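**Subject:** Re: [Ridgeway-kitchen] Table layout, again
**Date:** 6 February 2024

> On the matter of the practice table: could we please settle where things live? I went looking for the cutting board last week and found it under a towel, under a bowl, on a chair. I don't mind which system we use. I would like there to be one. Also, does the tray count as a dish or as furniture? It keeps ending up in the sink.

Fair points, all of them, and I say that as a likely suspect for the chair.

I re-laid the table this morning. Brown surface, blue tape, same grid idea we had at Bremham before everyone decided tape was beneath them. The board goes on the left, with the green bowl up past it. The rack goes on the right, with the pink bowl of plastic ice cubes nearer you. The folded cloth sits up on the right too, folded being the operative word. The middle is for the plate and the bear tray and for whatever you're serving, which for the time being is fruit.
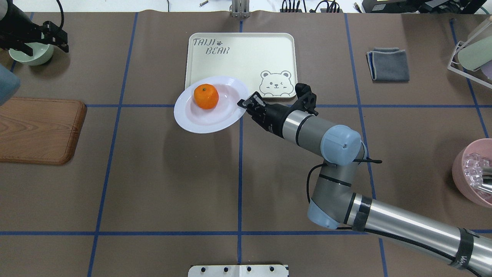

As for the tray, I'm ruling that it is furniture. It stays put above the upper tape line, you bring food to it, and it gets a wipe with a damp cloth at the end of the day. The sink is for things people have eaten off. If you feel strongly that a tray is a dish, please write to the list and not on the tape. (Someone wrote on the tape at Bremham. It took 2 days to find out what "NO, LEFT" referred to, and it was the sponge.)

The plate is the one thing allowed to wander, on the grounds that a plate nobody can move is a coaster. Take it where you need it, then put it back just below the tray. It doesn't have to be perfectly centered – I gave up on that before my coffee was finished – but it should be out of elbow range and the right way up. 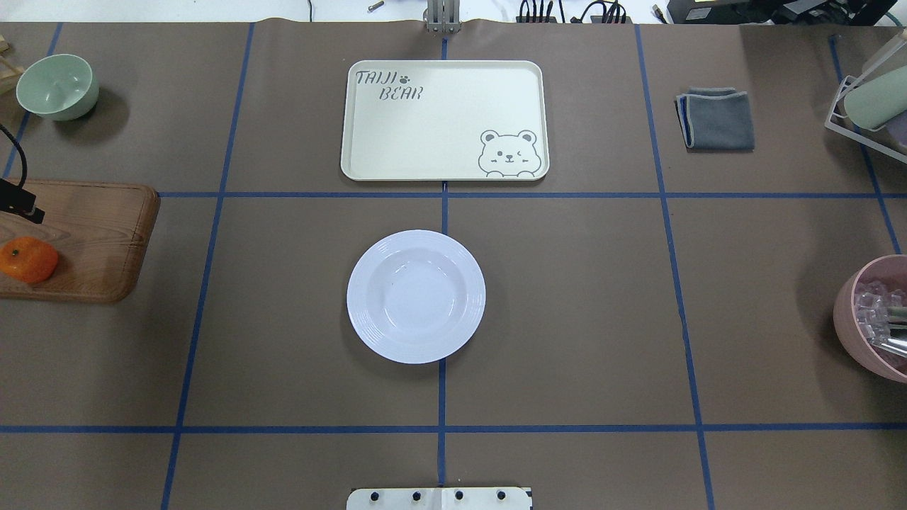 Does everything have to go back to its square between one dish and the next?
Only at the end of your turn. In the middle of things you may make as much mess as the cooking requires, provided the next person doesn't inherit it.

Other business. The old layout sheet in the Trutska folder is out of date, so please stop printing it. I'll put up a new one by March, with 5 lines on it instead of a page and a half, in the hope that somebody reads to the bottom. We also need more blue tape. I'm down to the kind of roll that comes off in slivers, and my fingernails have filed a complaint.

If you have to move the rack, lift it. Dragging it takes the tape along for the ride.

– your table person, Ridgeway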